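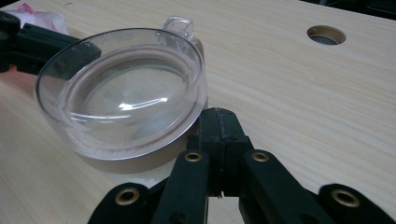 Transparent containers cause more disputed records than any other object class in hand-held gripper work. The Solside handling rules, revised in June, devote 3 of their 7 sections to them. A session is capped at 800 recordings, and the operator logs each object before the first grasp. Contact with a rim must be noted — even when the grasp holds.

Two-handed tasks carry a further requirement. Both grippers have to be named in the log, left first, and any cable that crosses a forearm is checked between recordings.
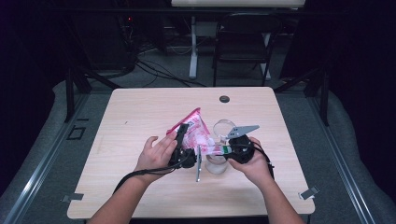
Rada objects that the cable check costs too much time over 3,000 recordings and would prefer one check per session. The rules, as published, allow no such exception. Jara has asked for a trial of both intervals.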